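**Fota project: progress report for February**
Prepared for the Rallau program office

We had a really good month! The teaching side of Fota is finally running the way we described it in the proposal. An operator drives the arms by remote control, the robot records joint positions and camera views together, and we keep every run, good or bad, until it has been reviewed. The count now stands at 324 reviewed runs against the 3,000 we promised for the full grant.

Most of the operators' time went to the drinks task, with the refrigerator drawer open beside the counter and cans lying in it.
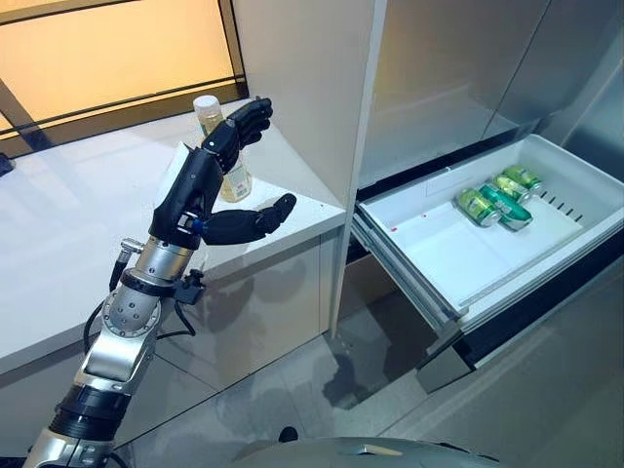
Bottles are harder to teach than cans. The operator has to bring the fingers in from the side and close them slowly, and new operators tend to close too early. We changed the glove mapping so that the last part of the finger travel is less sensitive — a small fix, but people noticed it right away. Training a new operator now takes two sessions.

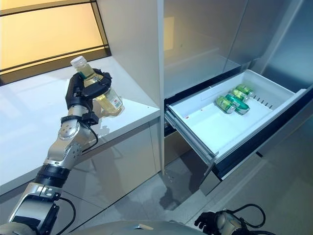

*Drinks task: bottle held in one hand above the counter, refrigerator drawer open.*

The Jerko recording software gave us trouble early in the month. Hand and camera streams drifted apart on long runs, and we set those runs aside until Moges sent a patch. It's installed on both workstations. We still need to go back through the older recordings and decide which can be re-aligned.

I'm most excited about the wrist views. They give reviewers a close look at the thumb and fingers, which is where a lot of the arguments about a "good" grasp get settled.

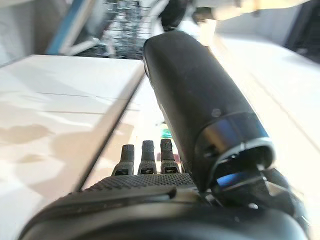 **Marisol Kasprzak**
Teaching and Data Lead, Fota

Next month we want to spend more time on handovers and long-handled objects. Remote control is fine for reaching, but for the moment of contact we'd like to compare it with guiding the hand directly. The run sheet has a new field for which method was used, and reviewers will score the two sets without seeing that field.

Spending is on plan. The one change I'd like to request is moving the unused travel money to operator hours, as review is taking longer than we budgeted.

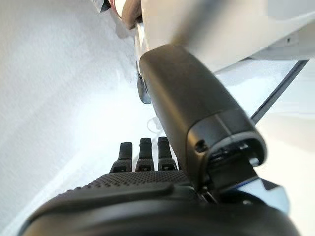

**Will failed runs be used in training?**
Only the ones where the operator recovers and finishes the task. The rest stay in the archive with a short note on what went wrong, and we can send that list with the next report.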